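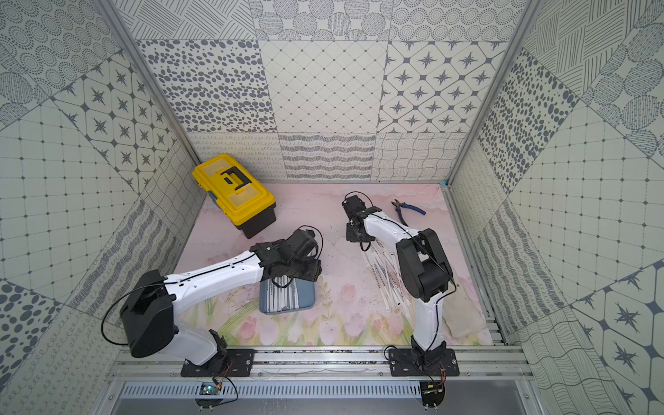 Documentación > Células de teleoperación > Inspecciones

Julio. Redacción: equipo técnico, Sastport

Inicio Procedimientos Registros Repuestos Contacto

Lista de inspección previa a la demostración: célula de dos brazos, puesto Nolano

Aplicable a toda sesión de demostración por control remoto o por guiado manual. Se cumplimenta con la alimentación cortada hasta el punto 3.1. Resultado: C (conforme), NC (no conforme), OBS (conforme con observación).

1. Estructura y fijaciones

1.1 Perfiles de aluminio del cerramiento sin holgura en las uniones. C.

1.2 Placas de montaje de ambos brazos atornilladas al raíl. Comprobar cada tornillo con llave, no a simple vista. OBS. Un tornillo de la placa derecha admitió un cuarto de vuelta. Se reaprieta y se marca con pintura.

1.3 Panel ranurado bajo el raíl libre de obstrucciones. C.

1.4 Paneles estampados de las paredes bien asentados. C. No sustituir ninguno a mitad de serie: el fondo forma parte de los datos registrados.

2. Cableado

2.1 Cables negros a lo largo de los eslabones blancos, sujetos en sus puntos de paso. C.

2.2 Bucles de cable junto a las pinzas. Mover cada muñeca a mano hasta ambos topes. El bucle no debe tensarse ni engancharse en los dedos. Brazo izquierdo: C. Brazo derecho: OBS. El cable roza la carcasa en el último tramo del giro. Se limita el recorrido por software hasta recibir la brida nueva de Esteck.

2.3 Placas electrónicas bajo las bases: conectores de los hilos rojo y negro insertados a fondo. C.

2.4 Cables de salida de las placas sin aplastamiento contra el borde del panel. C.

3. Encendido y mando

3.1 Tensión de alimentación estable durante 200 segundos con los brazos en reposo. C.

3.2 Parada de emergencia accionada desde el puesto del operador. Los dos brazos deben perder el par. C. Sujetar los antebrazos antes de pulsar; la caída sobre el tapete ya ha costado un dedo de pinza.

3.3 Correspondencia entre mando y brazo. Mover una sola articulación cada vez, en las 6 del recorrido de prueba. C.

3.4 Retardo entre mando y brazo. Límite interno: 107 ms. Medido: 49 ms. C.

3.5 Guiado manual: con el par desactivado, el brazo se lleva sujeto por el antebrazo, nunca por la pinza. Pendiente de repetir en el brazo izquierdo. OBS.

4. Superficie de trabajo y objetos

4.1 Tapete plano, sin pliegues. OBS. Presenta motas oscuras y trazos finos. Se acepta; no limpiar con disolvente entre episodios de una misma tarea.

4.2 Bandeja gris azulada apoyada de plano bajo la pinza izquierda. C.

4.3 Alicates de mango azul a la derecha de la pinza derecha. Comprobar que abren y cierran sin dureza antes de usarlos en la tarea. C.

4.4 Caja de herramientas amarilla y negra al fondo a la izquierda. Cierres revisados. C.

4.5 Tiras blancas finas. NC. Montón sin recoger, en parte bajo el antebrazo derecho. Retirar las que no intervengan en la tarea y alejar el resto del recorrido del brazo.

4.6 Paño beige. NC. Queda en parte bajo el brazo derecho. Recolocar antes de dar par.

5. Registro

5.1 Nombre de tarea idéntico al de la ficha Tierney, sin abreviaturas. C.

5.2 Un episodio de prueba grabado y reproducido antes de la serie. Pendiente del cierre de 4.5 y 4.6.

5.3 Los episodios con parada de emergencia se conservan y se etiquetan aparte. No borrar.

Dictamen: no apto hasta corregir 4.5 y 4.6. Las observaciones 1.2, 2.2 y 3.5 no impiden el inicio en control remoto. El guiado manual del brazo izquierdo queda suspendido hasta repetir 3.5.

Anterior Siguiente Volver al índice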